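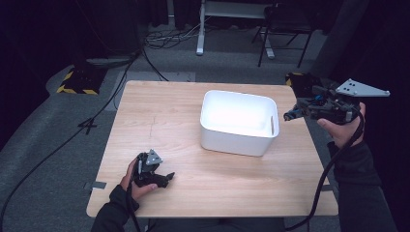

About Bretance

Bretance develops methods for training two-handed manipulation policies from human demonstration. We work with people holding the grippers directly. The operator wears no exoskeleton and drives no remote arm. Position, finger opening and a head-level view are recorded together and used as training data for fixed-base arms fitted with the same fingers.

The company was started by Shoshana Okafor, who still runs the methods group. Our first product, Lumik, is the recording and alignment software. Our second, Henao, is the training pipeline that consumes its output. Both are licensed to research labs and to a small number of integrators.

What we work on

Most of our effort goes into one question: how much of a hand-held demonstration survives transfer to an arm. A person moves the wrist through angles that many arms reach slowly or cannot reach at all. Early versions of our pipeline discarded these recordings. The current version keeps them and re-times the motion, so that the path of the fingertips is preserved and the speed is set by the joint limits of the target arm.

The method has three stages. Lumik aligns the two gripper tracks to a common table frame. A filter then marks segments in which either track is lost or the fingers leave the head view for more than 16 consecutive samples. The remaining segments are re-timed and passed to Henao for training.

Results

Our reference task is bin handling: reach an open-topped bin with both grippers, take hold of opposite walls, lift, and set it down at a marked pose. The policy described in our technical note of 22 July 2021 was trained on 1,000 demonstrations and tested over 200 trials on a pair of fixed-base arms. It completed 109 of them. With re-timing turned off and everything else unchanged, the same network did not finish enough trials to compare in a useful way.

The main failure was a late grasp on one side, which tips the bin before the second gripper closes. Slip during the lift was less common. We have since changed the loss to weight the interval just before contact, and that work is still being evaluated. Bin position varied between trials and bin type did not, so the result should not be read as covering other containers.

How we operate

Demonstrations are collected in our own lab by trained staff. Each operator completes a calibration routine before recording, and again after any change to a gripper mount. Raw tracks are kept along with the filtered ones, so a change to the filter can be rerun on older data.

The Berow site handles mechanical work, including gripper fingers and mounting plates. Software and evaluation are done at the main office.

Working with us

Labs interested in Lumik can request an evaluation license, which includes the alignment tools and sample tracks from the bin task. Henao is provided under a separate agreement. We accept visiting researchers each January; proposals should name a task, a target arm and a measure of success.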